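Turf Soils and Drainage, Handout 6
Aerification, Topdressing and the Thatch Layer

Read this before the field session. The lab sheet comes separately. Terms you are expected to know from Handout 5: bulk density, field capacity, perched water table, macropore.

1. What thatch is

Thatch is the layer of living and dead stems, crowns and roots that sits between the green leaves and the soil surface. Clippings add very little to it when they are short, since they are mostly water and break down quickly. The material that builds up is high in lignin, mainly stem and stolon tissue, and it decays slowly.

A thin layer is useful. It cushions the crown against foot traffic and ball impact, and it shades the soil. A thick layer causes trouble. Roots grow in the thatch and stop there. Water either runs off the top when the layer is dry or sits in it when it is saturated. Mowers sink into it and scalp the high spots. Fungal diseases find plenty to live on.

When thatch is mixed with sand from topdressing, the result is called mat. Mat behaves much more like soil and drains better than pure thatch of the same depth. In your field notebooks, keep the two words separate. Last year's reports used them as if they meant the same thing and it made the profiles hard to grade.

2. Why thatch builds up

Thatch accumulates when the plant makes stem tissue faster than soil organisms can break it down. Either side of that balance can be the cause.

On the production side: too much nitrogen, vigorous spreading cultivars, and mowing too high for the species. Creeping bentgrass and hybrid bermudagrass are both heavy producers. Perennial ryegrass, a bunch grass, makes little.

On the breakdown side: low soil pH, compaction, poor air exchange, and soil that stays wet. The microbes that do most of the work need oxygen. A green that is irrigated lightly every evening keeps its surface wet and gives them poor conditions, and this is one of the more common faults on older courses.

3. Compaction

Compaction is a loss of large pores. The total pore space drops somewhat, but the bigger change is in the size of the pores that remain. Small pores hold water and exclude air. Traffic does the most damage when the soil is at or just below field capacity, because water lets the particles slide past one another.

Most compaction from feet and mowers is in the top few inches. Repeated core aerification at one depth can create a second firm layer just below the tines. This is why superintendents vary the depth from one year to the next, or bring in a deep-tine machine every so often.

Signs to look for at the walk-through: standing water after a short irrigation cycle, thin turf along the walk-off side of a green, goosegrass or annual bluegrass moving in, and a soil probe that needs body weight to push. 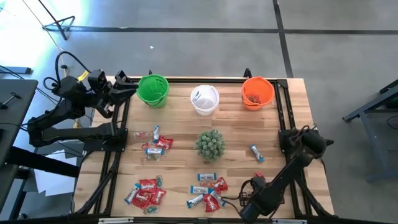

Department of Plant and Soil Sciences, Turfgrass Management Program

4. Core aerification

Hollow tines remove a plug of soil and thatch. The hole gives room for the surrounding soil to loosen, and removing the plug takes organic matter out of the profile. Solid tines make a hole without removing anything. They are quicker and leave a cleaner surface, but they do nothing directly to reduce organic matter.

The amount of surface affected depends on tine diameter and spacing. To find it, take the area of one hole and divide it by the area of turf served by that hole (spacing across times spacing forward). Multiply by 100 for a percentage. Use the inside diameter of a hollow tine if you want the material removed, and the outside diameter if you want the surface disturbed. State which one you used.

Worked problem. A machine is set for holes 2 inches apart in both directions, with hollow tines of 1/2 inch inside diameter.

Area of one hole: 3.14 x 0.25 x 0.25 = 0.196 square inch
Area served: 2 x 2 = 4 square inches
Surface removed: 0.196 / 4 = 0.049, or 4.9 percent

A second pass at the same setting brings this to 9.8 percent if no holes overlap. In practice some do, so the true figure is lower.

Notice how strongly diameter matters. Going from a 1/4 inch tine to a 1/2 inch tine at the same spacing removes four times as much surface.

5. Timing

Aerify when the grass is growing fast enough to close the holes. For cool-season greens that means spring or early fall. For bermudagrass it means late spring through midsummer, after full green-up. In our area May works for either, with cool-season turf near the end of its spring window and bermudagrass near the start of its own.

Avoid aerifying during drought stress, within the peak germination period for annual bluegrass if you can help it, or when the soil is wet enough to smear. A smeared hole has a glazed wall that roots and water do not cross easily.

The golf calendar gets a say too. Recovery takes longer than most members expect, and the date should be agreed with the pro shop well ahead of time.

6. Topdressing

Topdressing sand should match the sand already in the root zone. If the new sand is finer than what lies beneath it, water hangs in the upper layer. If it is much coarser, the surface dries out and the material underneath stays wet. In both cases you have built a layer, and layers are very hard to remove. Ask for a particle size report with each delivery and compare it with the last one.

After coring, fill the holes to the top. Partly filled holes collapse and leave a bumpy surface. Let the sand dry before brushing or dragging, and brush in two directions. Irrigate afterward to settle it.

Light topdressing between coring events keeps organic matter diluted as it forms. The rate should follow growth. A green that is growing hard needs more frequent sand than one that has slowed down in summer heat or cool weather.

7. Case: Purnatham

We will use the practice green at Purnatham for the field session. The native soil is a silty clay loam, and the green was built as a push-up, meaning the local soil was shaped into place with no gravel layer beneath it. Sand topdressing began years later, so the profile shows a sandy cap over the original soil.

Lesego Gumede cored the green last season and left us the records. Spacing was 2 inches each way on the main green. The collar was done with solid tines only. Compare the two when you take your profiles and look at rooting depth as well as thatch.

The back left section sits under trees and has always been slow to recover. Do not treat it as typical of the rest of the green. If your group is assigned that section, say so at the top of the report.

8. Field procedure

Each group takes 16 cores. Spread them over the assigned section and stay clear of the current hole location.

Push the profile sampler in straight and lift it without twisting. Lay the core on the tray with the turf end to the left. Measure the thatch or mat depth without pressing down on it, then again under the standard weight. Record both. Mark where the sand cap ends and where the deepest white roots stop.

Bag the top section of each core for the loss-on-ignition test. Label the bag before you fill it. Athina Lazaridis will collect the bags at the end of the session, and unlabeled ones will be thrown out.

Replace every plug, tamp it level, and fill any gap with the sand provided.

9. Report

Hand in one report per group by August 4, 2018. Include the data table, a labeled drawing of one typical profile, the surface removal calculation for the main green, and a recommended program for the coming year with tine size, spacing, timing and sand source.

The report is worth 40 points. Most points were lost last time on the recommendation, where groups gave a general program copied from the reading and did not tie it to their own cores. If your cores show a buried layer, your tine depth has to reach it.

Review questions

Why can a wet soil compact more than a dry one under the same load?
What is the difference between thatch and mat?
A green is cored with 3/8 inch hollow tines (inside diameter) at 2 inch spacing each way. What percentage of the surface is removed?
Why would you not use a fine sand over a coarse root zone?
Under what conditions would solid tines be the better choice?

Questions about the lab portion go to Anathi Visser. Questions about grading go to Yolandi Naidoo, Room 42.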